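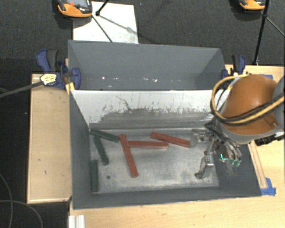

red and green blocks in the gray bin

stitchwitch22
Has anyone here ordered embroidered caps from Vollside? I need 22 for our bowling league and they want 5 bucks extra per cap for puff lettering. Our logo has skinny letters, so I'm wondering if puff is even worth it.

Mapleknot
Skip it! Puff on skinny letters looks lumpy. I did flat stitch through Benex in June and you can read every name.

ridwan_s
Gotta disagree, puff is fine if they fatten up the letters first. Ask for a sew-out before you say yes. My shop does this all the time.
Ridwan Simanjuntak

Mapleknot
Sure, but then it's not really her logo anymore, is it? Ours came back looking like balloons.

hoopgal
What's the cap, stitchwitch? Floppy ones pucker with either kind (ask me about my 6 sad dad hats).

stitchwitch22
They're the stiff kind, thank goodness. OK, I asked for one flat and one puff sample, and I'll post them when they get here.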